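Print this story | E-mail this story
2 min read
Filed under: Local Business, Robots & Automation

Wivomdale lab puts gripper fingers through a summer of laundry and zippers

WIVOMDALE, Monday, August 10, 2020 — The robot arm at Van der Linden's test shop on the edge of town has spent the summer trying to pick things up. It has mixed feelings about zippers.

The company, which fits out packing lines for small warehouses, is comparing two sets of gripper fingers before it commits to one for its Drarnetti controller. Both sets go on the same arm, work at the same table and face the same pile of household odds and ends, which the staff chose on the grounds that customers will send worse.
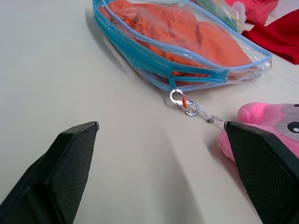 So far the shop has logged 1248 attempts, split evenly between the two sets. The older fingers, molded from a stiffer rubber, managed a clean lift on 398 of theirs. The newer ones got to 426, a lead the company calls encouraging and one of its own technicians calls "a good Tuesday."

Most of the misses involved soft goods. A box stays where it is put. Fabric slides, bunches up or comes along with whatever was next to it, and clear plastic gives the wrist camera fits when the overhead lights are on. The shop has tried moving the lights. It has also tried turning them off, which the camera liked even less.

Cloth on a bare table gets its own round of tests, and the arm is allowed to start with its fingers wide open and take as long as it wants. It wants quite a while. The controller's patience setting was doubled in July and may be doubled again.

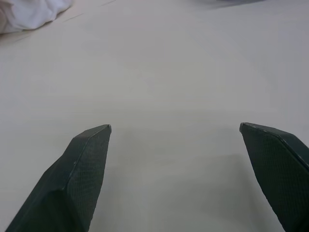

Textured gripper fingers stand open over the test table, with a white cloth at upper left.

Van der Linden plans another 600 attempts on a second arm at its Waltelthorpe branch, where the table is reportedly the same height and the lighting reportedly better. A decision on the fingers is due in December.

The losing set will be kept as spares.

Print this story | E-mail this story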